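ENV 307 Climate and Society
Unit 5 notes: Carbon accounting for electronic equipment
Instructor: Trinidad Valcárcel

Read these notes before the Thursday session. The Dridden worksheet is due at the start of class.

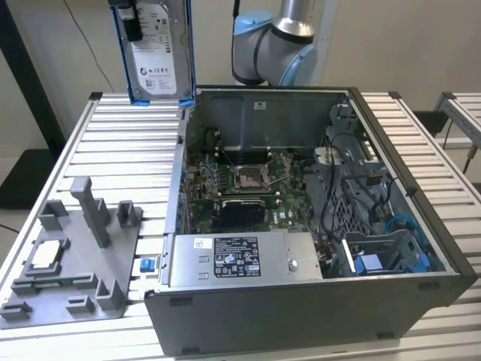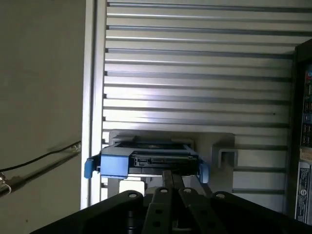
Fig. 5.1. Drive caddy, two views.

1. Terms

Embodied emissions are the greenhouse gases released in making and delivering a product. They cover mining, refining, parts manufacture, assembly and freight. Operational emissions come from the electricity the product draws while in use. End-of-life emissions come from collection, sorting, shredding, smelting and landfill.

All three are stated in kilograms of carbon dioxide equivalent (kg CO2e). Gases other than CO2 are converted with a 100-year global warming potential unless the problem says otherwise.

2. Boundary

State the boundary first. A cradle-to-gate figure stops when the product leaves the factory. A cradle-to-grave figure includes use and disposal. The two can't be compared directly. Most wrong answers on last year's worksheet came from adding a use phase to one product and leaving it out of the other.

3. Annualized embodied emissions

A = E / L

where E is embodied emissions in kg CO2e and L is service life in years.

Worked problem. A computer has E = 200 kg CO2e. With L = 5, A = 40 kg CO2e per year. If service life is extended by 2 years with no new parts, L = 7 and A = 28.6 kg CO2e per year. If a part is replaced to reach the longer life, add the embodied emissions of the new part to E before dividing.

Annual operational emissions are the yearly energy use in kWh times the grid factor in kg CO2e per kWh. Add this to A for the annual total.

4. When replacement lowers the total

Early replacement lowers emissions only if the energy saved by the newer unit outweighs its embodied emissions over the period studied. The result depends on the grid. On a coal-heavy grid the use phase is large and an efficient new unit may pay back. On a mostly hydro or nuclear grid the embodied share dominates and longer service life is usually favored.

The Bastavthorpe and Marín cases in the reader use the same equipment list with different grid factors. Work both and compare the sign of the result.

5. Reuse and allocation

When a part is moved from a retired machine to a second one, its original emissions must be divided between the two uses or assigned to one of them. Under the cut-off method the first user carries all of the production burden and the second carries only testing and transport. Under the 50/50 method the burden is split equally. Name the method in your answer. Cantero's Pirno paper (Abilio Cantero, course reader) uses cut-off throughout.

Problems for Thursday

a) Repeat the worked problem with E = 307.
b) Find the grid factor at which early replacement breaks even in the Marín case.
c) Redo (b) with 50/50 allocation for the reused parts. Show units at each step.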